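Imprimir | Enviar por correo electrónico

Preguntas frecuentes sobre el fallo de agarre de la mano Kevley

Actualizado el 4 de julio de 2024

¿Qué ha fallado exactamente?
La mano articulada Kevley puede perder fuerza en los dedos mientras sostiene un objeto, sin que el controlador emita ninguna alarma. El programa sigue adelante como si el agarre fuera correcto y el objeto acaba cayendo o queda mal colocado. En el registro aparece el código 414, pero solo como aviso informativo.

¿A qué equipos afecta?
A los puestos de dos brazos con mano Kevley en un lado y pinza paralela en el otro. La pinza no presenta el fallo. Los puestos de la sede de Iglesias que solo llevan pinzas pueden seguir trabajando con normalidad.

¿Cuál es la causa?
El controlador Loseo calcula la fuerza a partir de la corriente de los motores. Cuando la mano lleva casi 4.000 ciclos desde la última calibración, el valor de referencia se desplaza y el sistema interpreta como presión lo que es rozamiento interno. Con objetos ligeros apenas se nota. Con piezas redondas y pesadas, que se apoyan en varios dedos a la vez, el error es mayor.

¿Con qué objetos se comprueba?
Con fruta, vasos, platos y otros artículos domésticos. La granada es la pieza de referencia para la mano y la cesta se usa como destino de las frutas.
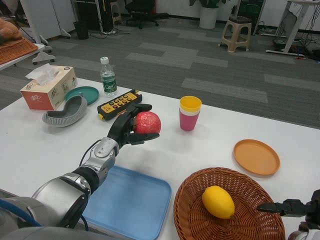
Departamento de Seguridad y Mantenimiento de Robots · Nalasness

¿Ha habido heridos?
No. Se han registrado caídas de objetos y un golpe en una bandeja. Ninguna persona estaba dentro de la zona de trabajo.

¿Puedo sujetar el objeto si veo que se resbala?
No. Deje que caiga. El brazo sigue en movimiento y puede cerrar los dedos de nuevo al intentar recuperar la fuerza. Pulse la parada de emergencia y espere a que los dos brazos queden detenidos antes de acercarse a la mesa.

¿Qué hago si aparece el código 414?
Detenga el programa al final del movimiento en curso. Si la mano sostiene algo, bájela en modo manual hasta que el objeto se apoye en la mesa y ábrala después. No corte la alimentación con la mano en alto, ya que los dedos se aflojan al quedarse sin corriente. Anote el número de ciclos y avise al departamento.

¿Basta con reiniciar el controlador?
No. El reinicio borra el aviso de la pantalla y conserva el valor de referencia erróneo. Hay que repetir la calibración completa con la mano vacía.

¿Cómo se verifica la mano después de calibrarla?
Se hacen 100 agarres seguidos con la pieza de referencia a velocidad reducida. Si hay una sola caída, la mano se retira del servicio. La hoja de verificación se guarda con el registro del puesto.

¿Hay que revisar también los cables?
Sí. Un cable tirante en la muñeca altera la lectura de corriente y puede dar un resultado parecido. Gire la muñeca de un extremo a otro y compruebe que el cable no se tensa ni roza con la carcasa.

¿Cuándo habrá una solución definitiva?
La versión 2 del programa de control convertirá el aviso en una parada automática. Está prevista para diciembre. Hasta entonces la calibración se hace cada semana, aunque el contador no haya llegado al límite.

Contenidos relacionados
Parada de emergencia en puestos de dos brazos
Calibración de la mano Kevley: procedimiento
Lista de códigos del controlador Loseo
Cambio de dedos en pinzas paralelas
Aviso para los puestos de Iglesias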